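Season ticket renewal: worth keeping the half plan?

Barrios Supporters Forum > Tickets and Matchday

Started by northbank_row12
Sunday, January 20, 2019

northbank_row12 wrote:

Renewal letters are out. Mine came through yesterday and the half season plan has gone up to 310. Same seat, same block, same number of home games. You have until the end of April to pay in full or you can put 100 down now and spread the rest.

What has changed is the exchange rule. Last year you could hand back a game you couldn't make and get credit towards another one. Under the new terms you can only swap for a game in the same price band, and it has to be done a week before. I work shifts and I don't know my rota a week before.

Is anyone else on the half plan and thinking of dropping to the mini?

----

tallboy wrote:

I am on the full plan so it doesn't hit me the same way, but I read the exchange rule as well and it is worse. The old one was the main thing they sold the half plan on.

The mini plan is 175 by the way. You pick the games yourself, but the two derby fixtures count as one pick each and you can't have both.

----

Wessel_End wrote:

You can't have both derbies? Where does it say that?

----

tallboy wrote:

Second page, under the table. "One Category A fixture per mini plan."

----

Wessel_End wrote:

Found it. That's poor. The derbies are the only ones that sell out, so the mini is no use to me. I'd end up buying the second one on general sale with everyone else and queueing on the website.

----

oldstand wrote:

I'll go against the grain here. The half plan price was held for three seasons and it was always going to go up. If you divide it out you are still paying less per game than at the gate, and you get first go at cup tickets. I sat down and did it for our four seats and renewing came out cheaper, even if we miss a couple.

As for the exchange rule, people were abusing it. There were rows in our block half empty for the midweek games and full for the weekend ones. The club was giving credit for the games nobody wanted and losing seats for the ones it could sell.

----

northbank_row12 wrote:

I don't think using a thing as it was advertised is abusing it. I handed back three games last year, all because of work.

----

oldstand wrote:

Didn't mean you. But some in our block handed back every midweek game, and then they weren't really on a half plan at all.

----

pegleg_pete wrote:

Does the half plan still come with the parking? I can't see it in the letter.

----

tallboy wrote:

No. Parking is separate for everyone now, through Wokeo. You book a space per game on their site and show the code on your phone at the gate. The Rullis Road car park is the one to go for. The overflow field is a long walk and it floods by the bottom fence.

----

pegleg_pete wrote:

So the price goes up and the parking comes out. I'd call that two rises.

----

oldstand wrote:

Fair point, I hadn't allowed for parking. We come on the train.

----

Gem_side wrote:

I rang the ticket office on Friday to ask about moving seats. Some of this may help others, so I'll put down what I was told:

1. You can ask to move when you renew, but you keep your old seat until a new one is confirmed. You don't lose it by asking.

2. Moves are dealt with in order of how long you have held a plan, then by the date you paid.

3. The deposit counts as paid for this purpose, so you don't need to pay in full to get your place in the queue.

4. Under-12s stay at the junior price if they are 12 on the first day of the season or younger. I had her repeat that, because the letter says "under 12" and that isn't the same thing.

5. If you go from half to mini you can't go back to your old seat the year after. It is released.

6. Standing orders from last year don't carry over. You have to set up a new one.

She was helpful and I was only on hold for a few minutes.

----

northbank_row12 wrote:

Number 5 settles it for a lot of people, I'd think. I have had this seat since the stand opened.

----

Wessel_End wrote:

Number 4 is good news for us. Ours turns 12 in the summer and I had budgeted for the adult price.

Are you sure about number 2 though? My brother-in-law has had his plan less time than me and he got moved to the Gemusgate end last year when I was told there was nothing.

----

Gem_side wrote:

I can only tell you what she said. It may be that he asked for a pair and you asked for a single, or the other way about. Singles don't come up much at that end.

----

Wessel_End wrote:

We both asked for two. I'll ring them myself.

----

tallboy wrote:

Has anyone managed to renew online yet? I get as far as choosing the seat and then the page goes back to the start.

----

pegleg_pete wrote:

Same for me on the tablet. It worked on my phone.

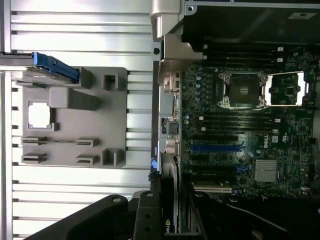 RENEWING ONLINE: WHAT WORKED

----

pegleg_pete wrote:

Steps for anyone stuck. Log in first, before you click the link in the email. Go to My Plans and choose Renew from there. Tick the box for the new terms before you pick the payment option, otherwise it sends you back. The confirmation email took most of an hour to come.

----

tallboy wrote:

Ticking the box first did it. Thanks. Deposit paid.

----

oldstand wrote:

You can also do it at the shop counter on a match day, but they stop at kick-off and they don't take cheques any more.

----

northbank_row12 wrote:

I've decided to put the deposit down and see what my rota looks like. According to the letter you get it back if you cancel before the end of April, less an admin charge. It doesn't say how much the charge is.

----

Gem_side wrote:

I'd get that in writing before you pay.

----

northbank_row12 wrote:

Emailed them just now. Will post the reply when I get one.

Related threads
Cup tickets: how does the priority window work?
Car park booking through Wokeo, codes not arriving
Gemusgate end seats, view from the back rows
Away travel for the Rullis game
Junior membership card not turned up

Contact us | Forum rules | Copyright Barrios Supporters Forum | Back to top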